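Nenthorpe Pouches and Small Bags

README for the packing and unpacking set, second release

What this is

Nenthorpe is a collection of short recordings and notes about soft zippered things: pencil cases, wash bags, cable pouches, padded camera pouches, coin purses and a few lunch bags. They are opened, filled, closed, emptied and put away on a table. The set was put together for people who want close-up material of fabric and zippers in ordinary handling, and who also want to know what each bag is like before they start looking through the files.

The release has 758 recordings. Of these, 732 have full notes and 14 have notes for the bag but not for the contents. The rest have no notes yet and are kept in the folder called pending. They can be used, but don't mix them into anything where you rely on the labels.

The notes were written by Henryk Piątek, who also bought or borrowed most of the bags. Questions about a particular item should go to him through the contact form on the project page.

Folder layout

recordings – one folder per recording, named by bag code and running number
notes – one plain text file per recording, same name as the folder
bags – one page per bag, with material, closure, size and wear
contents – a list of the things that go into the bags
pending – recordings without notes
changes.txt – what changed between releases

Names are all lower case with underscores. If you unpack the archive on a system that changes case, the links between notes and recordings will break and you will have to rename by hand.

The bags

Every bag has a code made of a group name and a number. The group names come from where the bags were first stored and have no other meaning.

Arent: flat pouches with no padding. Most are canvas or thin nylon. They lie flat when empty and take the shape of whatever is in them.

Cultuvum: padded pouches and cases. They keep some of their shape when empty. The seams are stitched, and the zippers are longer than on the Arent bags for the same amount of space inside.

Chmielewska: everything else. Drawstring bags, two purses with metal clasps, lunch bags with a fold-over top. The group is small and uneven and we would not use it on its own.

The page for each bag gives the main color, the zipper color and whether the zipper runs along the top, around three sides or across the face. It also says whether the zipper sticks. We kept the sticky ones. A zipper that catches at the corner is common in real use, and taking those bags out would have left a set that is too easy.

Light-colored bags need extra care. White and cream fabric comes out very bright under our table lamp, and the creases are faint as a result. On these bags the zipper and the stitching are often the best guide to which way the bag is facing. Dark bags have the opposite problem: a black zipper on black fabric is hard to follow, and the note will say so.

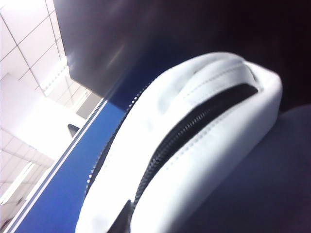

Bags were not ironed, stuffed or cleaned up between recordings. If a pouch picked up a crease early on, it kept it. Two of the Arent bags became visibly softer over the course of the work, and their pages have a line about this under wear.

The contents

The things that go into the bags are small household and desk items. There are pens, markers, a short ruler, erasers, charging cables, earphones, travel-size bottles, cotton pads in a sleeve, keys, coins, folded cloths and snack bars. Each item has a line in the contents folder with its name, a rough size and whether it is stiff or soft.

Bottles were filled with water and taped shut. Snack bars are the same ones throughout, so the wrappers look worn in later recordings. Coins were only used with the purses and the smallest Arent pouches, after an early attempt where they ended up all over the floor.

We did not record every item with every bag. Long items do not fit in short bags, and we saw no point in trying. The notes list what was meant to go in and what went in. When those two differ, the second one is the one to trust.

What happens in a recording

Each recording belongs to one of these activities:

open – the zipper or clasp is opened, nothing else
fill – items go in, bag stays open
close – the bag is closed with items already inside
empty – items come out one at a time
tip – the bag is turned over and the items fall out
put away – the closed bag goes into a drawer, tray or box

Some recordings begin with a bag already partly open. This is marked in the notes as start: part open. How far open is not measured. Henryk tried writing it as a fraction for a while and gave up when two people looking at the same bag could not agree.

A recording is marked complete if the activity reached its end. It is marked stopped if it did not, and the note gives a reason in a few words, such as zipper caught, cloth in teeth, or bag slid off table. Stopped recordings are included on purpose. Filter them out with the status line if you don't want them.

How the notes are written

Each note is short. The first lines are fixed fields: bag code, activity, start state, end state, status. After that comes free text, usually a few sentences. The free text uses everyday words. We write zipper, pull, teeth, seam, flap, corner and lining. Earlier drafts used slider and tape for parts of the zipper, but tape also means sticky tape on the bottles, and this caused mistakes. Both words have been replaced except in the pending folder.

Left and right are given as seen from the front edge of the table. In close views this may not match left and right in the picture itself. The bag can also be lying at an angle, so use the pull and the ends of the zipper to work out its direction before you compare it with the note.

A typical note reads:

bag: cultuvum_2
activity: close
start: open
end: closed
status: complete
Pens and folded cloth inside. Cloth near the zipper at first, pushed down before closing. Pull slowed at the corner and then moved freely.

Known problems

Table lamp. The lamp was moved in December. Recordings from before that have a stronger shadow on the side nearest the wall. The change is listed in changes.txt, but the individual notes do not mention it.

Close views. In many recordings the bag fills most of the picture and parts of it are out of view. Where an end of the zipper can't be seen, the start or end state was written down by the person at the table. You will not always be able to check it from the picture alone.

Similar bags. Several pouches in the Arent group differ only in the color of the lining. With the bag closed there is no sure way to tell them apart except by the code.

Soft items. Folded cloths are hard to count once they are in a bag. The notes say cloth or cloths and leave it there.

Spelling. The Chmielewska pages were typed by several people and the group name is misspelled in a few free-text lines. The folder names are correct.

What it is good for

People have used the first release for telling open bags from closed ones, for following a zipper along its length, and for matching short written notes to pictures. It has also been used as plain reference material for drawing fabric folds, which we had not planned for but are glad about.

It is a poor choice for judging the quality of a bag or comparing makers. Brand labels were not recorded, and wear was noted by eye. It is also too small to say much about clasps or drawstrings.

Changes since the first release

Cultuvum group added
Activity tip split off from empty
Status line added to all notes
Words for zipper parts made the same throughout
Duplicate recordings removed from the Arent group

Corrections

If you find a wrong code or a note that belongs to another recording, send the folder name and one line saying what is wrong. Corrections are collected and go into the next release together – we don't replace files in a release that is already out.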